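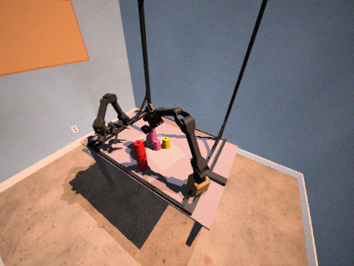 Texto: Fenna Verbruggen. Revisión: Ruben Goossens
Club de Robótica Ulholm, versión del 18 de septiembre de 2018

Sección 4. Preparar la mesa de dos brazos en el simulador y hacer el ejercicio de los vasos

4.1 Antes de empezar

Esta sección es para los miembros del club que ya han instalado el programa Conell según la sección 3. Si el programa todavía no abre en su ordenador, vuelva primero a esa sección, porque los pasos siguientes suponen que la instalación es correcta.

El ejercicio se hace en equipos de 4 personas. Dos personas conducen los brazos, una persona lee los pasos en voz alta y la cuarta escribe el cuaderno. Después de cada intento se cambian los puestos.

Necesita para cada equipo:
un ordenador con Conell y con ratón (con el panel táctil es muy difícil mover la cámara);
dos mandos Ganitz con sus cables;
el cuaderno del equipo.

Nota: los mandos Ganitz tienen una etiqueta con la letra I o D. El mando I es para el brazo izquierdo. Conecte siempre primero el mando I y espere hasta que la luz quede fija. Si conecta los dos al mismo tiempo, el programa puede cambiar los brazos.

4.2 Abrir la escena

1. Abra Conell y elija en el menú Archivo la opción Abrir escena.
2. En la carpeta Ulholm, elija la escena Mesa_vasos. No abra la copia que se llama Mesa_vasos_antigua, que tiene otras medidas.
3. Espere hasta que se carguen las texturas del suelo y de las paredes. En los ordenadores viejos de la sala esto tarda bastante.
4. Pulse la tecla V para colocar la cámara en la vista de trabajo. En esta vista se mira la mesa desde arriba y en diagonal. La esquina de la habitación queda detrás de la mesa, y la pared del panel naranja queda a la izquierda.
5. Compruebe que están los dos brazos negros, uno en cada extremo de la mesa. El brazo derecho tiene una base de color madera y por eso es fácil reconocerlo.

Nota: los postes negros salen por arriba de la vista de trabajo. Esto es normal. Si quiere verlos enteros, aleje la cámara con la rueda del ratón y después pulse otra vez V.

Cuidado: no guarde la escena con otro nombre dentro de la carpeta Ulholm. El programa de puntuación lee todas las escenas de esta carpeta y se para cuando encuentra una que no conoce.

4.3 Comprobar los brazos

1. Seleccione el brazo izquierdo y pulse Inicio. El brazo se dobla como una V al revés, con la pinza cerca de la mesa.
2. Abra y cierre la pinza una vez con el gatillo. Los dedos deben moverse sin tocar la superficie.
3. Seleccione el brazo derecho y repita el paso 2. Hágalo lejos de los vasos.
4. En la ventana Ajustes, ponga la velocidad máxima de los dos brazos en 30 por ciento. Con más velocidad, los vasos se caen en casi todos los primeros intentos.
5. Escriba en el campo Pasos límite el número 4000. Cuando el simulador llega a este número, el intento termina solo.

Cuidado: el botón Inicio mueve el brazo por el camino más corto y no evita los objetos. Si hay un vaso en el camino, lo tira. Levante primero la pinza con la mano, es decir con el mando, y después pulse Inicio.

4.4 El ejercicio

El objetivo es llevar el vaso amarillo al centro de la alfombrilla cuadrada de color crema, con la abertura en la misma posición que al principio, y volver con los dos brazos a su sitio. La pila roja tiene que quedar de pie.

1. Coloque el brazo derecho encima de los vasos rosas, como en la imagen del principio de la sección. Desde esta posición el conductor aprende a calcular la altura.
2. Mire la sombra de la pinza sobre la mesa. En la pantalla es difícil juzgar la distancia, y la sombra ayuda mucho. Cuando la pinza baja, la sombra se acerca a ella.
3. Levante un poco el brazo y llévelo a la derecha hasta el vaso amarillo. No pase bajo sobre el vaso rosa pequeño, que está justo al lado.
4. Abra la pinza, baje despacio y cierre hasta que el indicador de contacto se ponga verde.
5. Suba el vaso y muévalo hacia el centro de la alfombrilla.
6. Baje, abra la pinza y suba recto. No gire la muñeca antes de estar arriba.
7. Mientras tanto, el conductor del brazo izquierdo mantiene su pinza baja y quieta. En el nivel siguiente este brazo se encarga de la pila roja, pero en este todavía no participa.

Nota: la pila roja es alta y delgada. Un golpe pequeño en la parte de arriba es suficiente para perder el intento.

4.5 Si algo no funciona

El brazo no responde al mando: desconecte el cable, espere y conecte de nuevo, primero I y después D.

El vaso tiembla dentro de la pinza: la pinza aprieta demasiado. Abra un poco el gatillo. Si continúa, baje el valor Fuerza en Ajustes.

El vaso atraviesa la mesa: pulse Reiniciar escena. Es un error conocido de Conell y no cuenta como intento perdido. Escríbalo en el cuaderno.

4.6 Cuaderno y entrega

Cada equipo hace 4 intentos. Para cada uno escriba quién condujo cada brazo, si el vaso quedó completo dentro de la alfombrilla y qué objetos se movieron sin querer. Al final, exporte el registro con Archivo, Exportar registro, y cópielo en la carpeta Van Beek con el nombre de su equipo. Ruben Goossens revisa los registros antes de la reunión siguiente y apunta allí los equipos que pueden pasar a la sección 5.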